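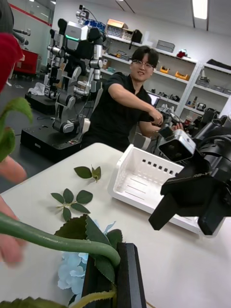 How far should the fingers be from the table when the arm is in its rest position?
Set the gap to 66 mm at the fingertips, measured with the arm powered and the brakes on. Less than that and a tall stem can catch as the arm swings out.

4.3 Fitting and setting the gripper

Do this section after the arm is bolted down and before you load any pick routine. The steps are the same for the left and right arms of the Bastanholm build. Allow 20 minutes for each arm.

You will need a 3 mm hex key, a steel rule, the Korneo adapter ring and four M5 screws.

CAUTION: Press the stop button and turn off the supply at the wall before you touch the wrist. The fingers can close without warning if the signal cable is plugged in while the power is on.

1. Move the arm by hand until the wrist is level with your chest. Lock the brakes.

2. Seat the adapter ring on the wrist flange with the notch towards the cable side.

3. Put in the four screws finger-tight, then tighten them in a cross pattern. Go round twice.

4. Offer up the gripper and turn it until the pin drops into the notch. If it will not drop, take the ring off and check for swarf in the pin hole.

5. Plug in the signal cable. Leave a loop of 14 cm at the wrist joint and fix it with two hook-and-loop straps — cable ties cut into the sleeve after a few weeks.

6. Turn the wrist slowly through its full range by hand. The loop must not go tight at either end.

7. Restore the power, release the stop and run OPEN, then CLOSE, from the Drellberg panel at the lowest speed.

Note: The first CLOSE is slow on purpose. The gripper is finding its end stops. Keep your hands off the fingers until the panel shows READY.

4.4 Setting the grip force

1. Place one artificial stem on the table, well clear of the basket.

2. Set the force to 11 on the panel and run PICK ONCE.

3. If the stem slips, raise the force by one and try again. If the petals crease or a leaf comes off, lower it by one.

4. Repeat with a leaf sprig. Sprigs are lighter but slide more easily, so use the higher of the two values.

5. Press SAVE and write the value on the label inside the base cover.

Note: Builds with the older Ebrahimi finger pads may need a higher setting. Kamran Tabrizi keeps the spare pads and can cut new ones to size.

CAUTION: Do not use force settings above 20 with bare fingers. The pads must be fitted.

If the panel shows FAULT 2 at any point, go back to step 5 of section 4.3 and check the plug.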